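Speaker notes: Running a small forensics track for a student CTF
Leonie Kasten
Talk given at the Wallenholm security meetup, Oct 28, 2026

Opening

Introduce myself. I wrote the forensics challenges for Zondine, a student CTF, this year and last year. Before that I only played. The talk is about writing challenges, so if people came for a solving walkthrough, tell them the write-ups are linked at the end.

Ask for hands: who has played a CTF? Who has written a challenge? Who has had a challenge break while people were playing it? Wait a bit on the last one.

The set-up, briefly

Zondine is a jeopardy-style event that runs over a weekend. This year we had 1058 registered accounts, and a lot fewer than that solved anything past the welcome flag. Registered accounts are a poor measure. People sign up and forget, or one team makes several accounts while they work out who is captain.

The forensics track had 18 challenges. That was too many for two authors. My co-author did the memory images and I did network captures, disk images and file formats. We both tested everything, in theory.

What players say they want

Players ask for realistic challenges. When they get one, the complaint is that it takes too long to download and there is too much noise in it. Both complaints are fair. A real disk image is mostly boring. If the flag sits in one deleted file and everything else is a default install, a player can carve the whole thing and grep for the flag format in a minute. If you fill the image with believable junk, someone on hotel wifi has to pull down several gigabytes.

What I settled on:
- Keep the file small enough to download on a bad connection.
- Never leave the flag as plain text anywhere, including swap, thumbnails and browser history.
- Put in a small amount of ordinary user material, and make it consistent. Same time zone, same user name, dates that make sense.

Speak slowly on the time zone point. I got it wrong in the first draft of Bornier and a tester spent an evening building a theory out of it.

Case one: Bornier

Bornier was the disk image. The story is a seller on a craft marketplace whose laptop has been tampered with. Players get the image and have to work out which listing was changed and when. The flag is put together from three timestamps and a file name.

The image has a shop folder with product photos, a spreadsheet of orders, and a half-finished returns policy. I wrote the returns policy myself and I'm quite pleased with it. It was in no way needed to solve the challenge. One team quoted it back to me in their feedback form.

The intended path was:
1. Mount the image read-only.
2. Build a timeline from the file system.
3. Spot that one photo has a modified time earlier than its creation time.
4. Find the older copy in the volume shadow data and compare the metadata.

What went wrong is that step 3 gave too many hits. Copying a file between folders can give you exactly that pattern, and I had copied the whole product folder while tidying up. So every photo looked suspicious. We fixed it on the first night by posting a hint. I should have rebuilt the image, but a replacement download in the middle of an event causes its own trouble.

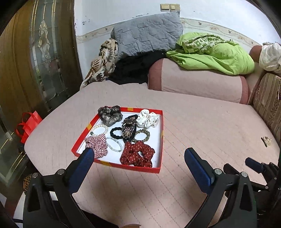
Case two: Ardeleanu

This was the network capture. A client talks to a server over what looks like ordinary DNS, and the data is in the lengths of the queries. The names themselves are random text that decodes to nothing.

I expected few solves and got plenty. The top teams had scripts that plot every numeric field in a capture, and the length plot showed steps straight away. That is a good way to solve it and I have no complaint. It was worth 900 points at the start and had dropped to almost the minimum by the next morning.

Points here: our scoring was dynamic, so the value fell as more teams solved it. Mention that we do not announce difficulty labels any more. Ardeleanu was marked hard, and some newer players told us afterwards they had skipped it for that reason.

If short of time, skip the next part and go to testing.

Decoys

I used to like decoy flags. I have stopped using them. A decoy that looks like a real flag produces support tickets, and the tickets arrive at three in the morning. A decoy in the evidence is different — for example, a second suspicious log-in that can be ruled out by reading the rest of the log. Players can learn something from ruling that out.

Guessing is the other complaint. If a step needs a password, the password has to be somewhere in the evidence, or be weak enough to fall to a common word list, and the description should say which.

Testing

Get a tester who has not seen your notes. Give them only the public description and the file. Ask them to write down every tool they open and every idea they drop. Do not sit next to them. I did, with Bornier, and I could not keep my face still.

Test the final file, after upload, from the public link. We had one archive that was fine on my machine and truncated on the server. Publish the hash beside the download.

Write the solve script before the description. If the script needs a value that you happen to remember and can't point to in the file, the challenge is not finished.

Questions that usually come up

Do we use language models to test? We tried it on the easy ones. It's useful for finding strings we forgot to strip out.

How long does one challenge take to write? For me, roughly 2 weekends for a disk image, less for a capture. The write-up is extra.

Will the files stay up? Yes, until January at least. After that it depends on hosting.

Slides and solve scripts are on the meetup page. Thank the organisers, and remind people the room has to be cleared before the bar opens.

Related notes
Building a believable file system timeline
Zondine: forensics track write-ups
Dynamic scoring and what it does to new players
Hiding data in packet lengths
Checklist for challenge testers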